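The Arm in the Simulator Has Never Met Our Drawers 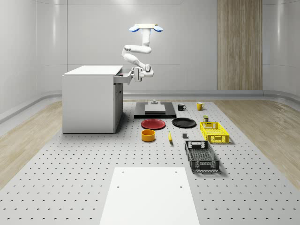
Back in December we were told that the sample room at Engelhardt would be getting help with put-away, the end-of-shift work of clearing benches and getting returned items back into drawers and crates. The help is an arm, and so far it lives in a computer. Clustbridge, the contractor, has been training it on a rendered room before anything gets bolted to our ceiling, and management passed along a still with the last update. I have looked at it a good deal. The arm hangs from above and has its fingers up at the front of a drawer, and the drawer is already open. There are two plates, a couple of mugs, a banana, and a yellow crate with a black one just in front of it. I would like to work in that room. I have been on the returns bench for 17 years and have never seen a surface that clean.

My complaint isn't with using a simulator. I would much prefer that the thing make its mistakes on drawn mugs. What bothers me is how quickly practice runs have turned into staffing numbers. The update says the arm has done 1000 drawer tasks in software. It doesn't say how many went wrong, or what counts as wrong. If a drawer stops a thumb's width short of closed, is that a pass? On our side of the room it's a bruised hip for whoever walks by with a tote.

Then there are the drawers themselves. The old Bamum cabinets by the window stick in humid weather, and you have to lift a little and pull to the left. Drawer 26 has had no proper handle since before I was hired. We open it with a loop of packing strap. I asked at the information session whether the arm had been shown anything like that, and the answer was that "cabinet variation is on the roadmap." I wrote that down so I could ask again.

As it stands, the plan for the put-away crew goes like this. The two evening positions won't be cut, but they will be "reassigned to exception handling." That means standing by for the items the arm can't pick up or can't place. Anybody who has worked next to the label machine upstairs knows what that job becomes. You wait, you clear the fault, you press the green button, you wait some more. The easy half of the work is gone and what's left is all the awkward stuff, at the same rate of pay and with somebody tracking how long each stop takes. Rasmus Butkienė worked that machine for a year before he moved down to us, and he told the session that he went home more tired from it than he ever did from lifting. The facilitator thanked him for sharing.

I'll give them the parts that are good. Bending to the bottom drawers is hard on the back, and several of us would hand that over tomorrow. The evening shift is short on people as it is. And Clustbridge did send someone to watch a full shift, which the label machine people never bothered to do. She saw the strap on drawer 26 and took a picture of it.

The Altenero site was supposed to be our preview. They've had a similar arm since last year, and we've been told it "handles" 500 items a night. I called over there and talked to two people on the floor. One said it does fine with boxes. The other said they now spend the last part of the day shift laying items out with space around them so the arm can get at them in the evening. That is put-away work. It has moved to a different shift and come off the books.

So before the trial starts, a few of us have sent in a short list of requests. We want the failed runs reported along with the good ones. We want the trial done on the Bamum cabinets as they are, sticky ones included, and not on new cabinets bought for the occasion. Time spent setting things up for the arm should be logged as labor. The stop button should be reachable from both aisles — at present the drawing shows one, on the far wall. And exception handling should get a written job description and a pay grade before anybody is moved into it.

We sent the list in on May 30, 2021. Copies are pinned up by the time clock, and there's room at the bottom if you want to add your name or something we missed. If you worked with the label machine in its first months, please write down what you remember, especially the stops.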